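Two hours at the Sekiguchi pressing plant

Setsuko Okabe met us at the loading dock in July heat, handed out earplugs, and warned us that the tour would contain no celebrities. She was right, unless you count a test pressing by Lakex, who once had a record at number 19 and have mentioned it in every interview from then on.

The plant presses hip-hop and soul reissues, plus whatever pays the electric bill. That month it was a Christmas album. We heard the lead single 2 times before we reached the stairs, and I can still do the key change.

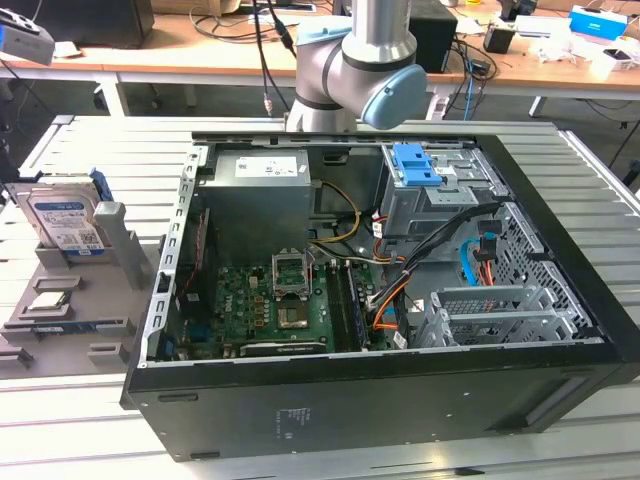

How many copies does a small label have to order?

The minimum is 100, and Okabe said most first-time labels should stop right there. Mizanur Gamage, who runs Bidside out of his apartment, went quiet at this point – his hallway still holds most of his last run.

The listening room was the best part. Ayane Nagano plays test pressings all day and marks every click on a paper sheet. She put on side two of a rap compilation and winced at something none of us could hear. Then she played it again, and we all winced to be polite.
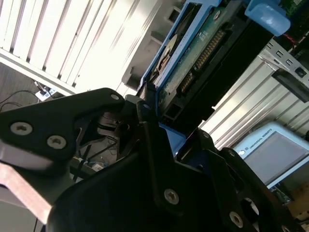

Close-up, Sekiguchi visit, July

Lunch was sandwiches in the sleeve store, among boxes of a double album whose title had been misspelled on the spine. Benjie Saludo asked if he could buy one. He could, at full price.

Tours run most months, at 10 a.m. Bring a sweater for the listening room.

Last updated: July
Contact | © Bidside | Back to top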